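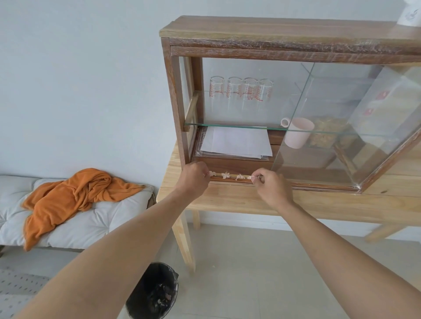 Chapter 11
Squad Selection and the Management of Playing Time

The previous chapter examined how a coaching staff prepares a team for a particular opponent. This chapter turns to a question that comes before every match plan: how playing time is shared among the members of a squad over a full season. The subject is often treated as a matter of instinct. Professional clubs, however, increasingly handle it through written policy, and the student of team management should be able to read, compare and criticize such policies.

By the end of the chapter, readers should be able to define rotation and distinguish it from replacement, calculate a simple load record for an outfield player, and describe the main ways in which selection decisions are communicated to players and staff.

11.1 Rotation and Replacement

A player is rotated when he or she is left out of the starting team for reasons that do not reflect on recent performance. A player is replaced when the coach judges that someone else will do the job better. The two decisions look the same on the team sheet. They are often felt very differently in the dressing room, and much of the trouble that follows selection comes from players who have been told one thing and believe the other.

Consider the case of Sala, a second-division club with a squad of modest size. Under head coach Mirko Rizzi, the club entered a crowded run of matches in April with three fit central defenders. Rizzi announced before the first match that each would sit out one match in turn. The order was posted at the training ground and was kept, even when the second defender had scored in the previous game. The player accepted the decision. Rizzi later told his staff that he would have preferred to keep the scorer in the side, but that changing the order once would have made it useless for the rest of the season.

Rizzi's approach has a clear cost. A fixed order cannot respond to form, and it tells an observant opponent who is likely to play. Section 11.4 returns to this problem and sets out two alternatives, the reserved place and the open order.

11.2 Measuring Load

The simplest measure of load is minutes played. It is easy to collect and easy to explain, and for many clubs it is enough. Its weakness is that it treats all minutes as equal. A goalkeeper and a wide midfielder may complete the same matches with very different physical demands, and a player who travels long distances between fixtures carries a burden that the match record does not show.

For this reason the load record used in this book has two parts. The first is the total number of competitive minutes over the current period. The second is the number of full recovery days between appearances. At Sala, a full-back who reached 957 minutes was placed on review, although the club's own guideline allowed a player to continue without review if recovery days had been adequate. At Nandari, a rival club with a larger squad, the guideline was stricter: any outfield player passing 600 minutes in the same period was reviewed regardless of rest.

Neither figure should be taken as a medical limit. Each is an administrative trigger — a point at which the coach, the physiotherapist and the player are required to meet. The value of the trigger lies in the meeting, and a club that records the number without holding the conversation has gained very little.

11.3 Communicating the Decision

Clubs differ in when they tell players that they will not start. Skulto names its team on the evening before a match. Prultgate waits until the players have arrived at the stadium, a practice that keeps all members of the squad alert but leaves little time for private discussion. Both clubs require the head coach to speak in person to any regular starter who has been left out.

The conversation should be short. It should state whether the decision is one of rotation or replacement, and it should not promise a place in the next match unless the coach is certain of keeping that promise. Remarks made afterward to reporters should agree with what the player was told. A public explanation that differs from the private one, even slightly, will usually reach the player within the hour.

Students should now read the Sala selection policy in full before continuing to Section 11.4.

Search this book
Enter keyword or section number
Go

Reader comments (3)

dkell_coach
We use the minutes and recovery days record with our under-18 side. Works well, but Section 11.2 could say more about players who also turn out for their school.

Marianne T.
Is the full Sala policy in the appendix or only in the instructor's edition? I can't find it in mine.

p.osgood
I disagree about the fixed order. If a defender is scoring, you play him. Otherwise a useful chapter, and my class had plenty to argue over.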